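Tradasix Two-Arm Learning Kit: Review
Reviewed by Yasmine Fahmy

The kit was assessed on one task, placing artificial fruit in a red bowl, using policies trained from demonstrations. 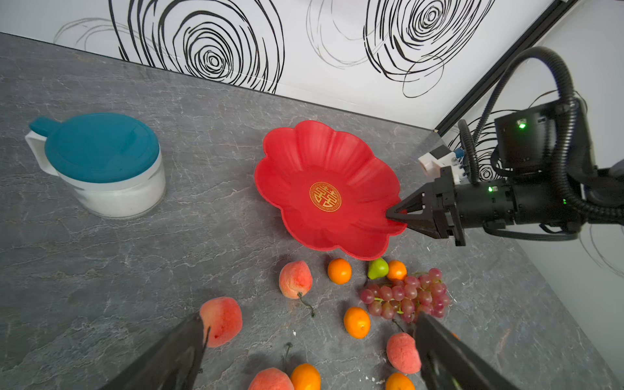
Page last changed: 14/07/2019

Training used 1,856 demonstrations. The wrist view proved most useful for small oranges and for grapes, which the fixed view alone often missed.
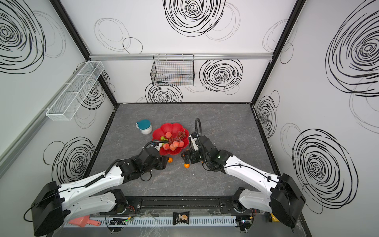
Handovers between the arms remain the weak point, and setup took four hours. The kit is recommended for laboratories with prior experience in imitation learning.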